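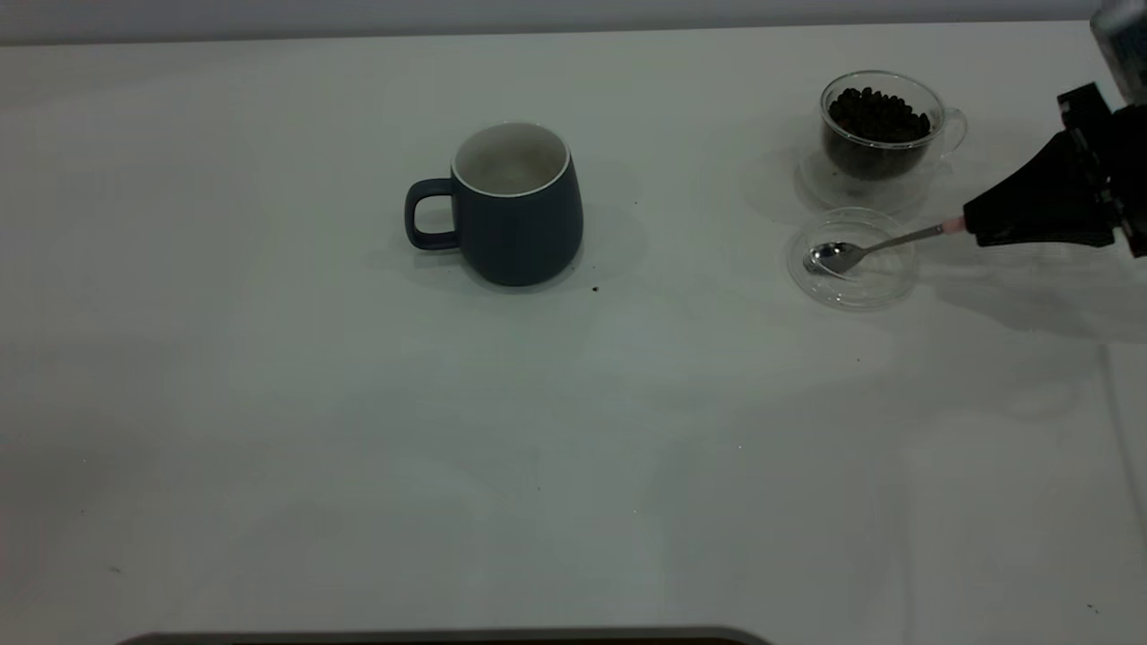
Coffee and Sleep: My Second-Year Project
Wakana Tsuji

I picked caffeine because I drink far too much of it, and because everyone on my corridor swears it does nothing to them. I wanted to see if that was true!

I asked 90 students to keep a sleep diary for 2 weeks, writing down every coffee (and what time they had it) plus when they fell asleep. I got 70 diaries back that I could use. The rest had gaps, or in one case a shopping list.

People who had their last cup after tea-time took longer to drop off -- no shock there. What did surprise me was the morning drinkers, who slept no better than the ones who never touched the stuff. My guess is that Friday nights muddled things, as bedtimes went all over the place.

If I did it again I'd ask about cup size. A small black coffee and a giant milky one both went down as "one coffee", and I only spotted this when I was typing everything up. I'd also ask about tea and cola, which I left out completely.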